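Subject: Re: [Bowen-Letters] cutting big letters for the January display
From: Seren Mathias

Hello Lowri, and hello everyone,

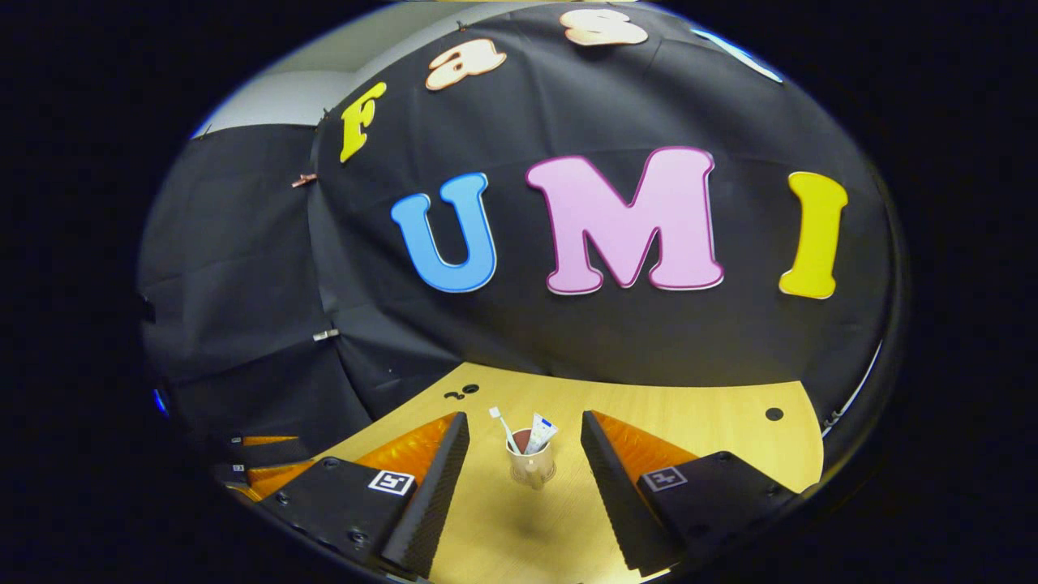
Bright cut-out letters on black fabric, pink M in the middle.

Lowri Wynne wrote:
> I have 21 letters to cut for the library wall and my
> scissors leave the curves all jagged. Do any of you
> outline yours? And what do you back them with?

Oh, I feel for you, I really do! My first set had an S that looked like a sick goose. What helped me was turning the paper and keeping the scissors still, which Mared Ifans taught me years ago at the Bowen craft table (bless her patience). And yes, do outline! A thin dark line hides a multitude of wobbles, and pale letters need it most, cream especially.

For backing I love plain black cloth. A few wrinkles don't bother me, though you may be fussier than I am. I'd tilt a letter or two as well, it looks friendlier.

I still have 59 sheets of colored card in the hall closet, so please come and help yourself any afternoon. There will be tea.

Warmly,
Seren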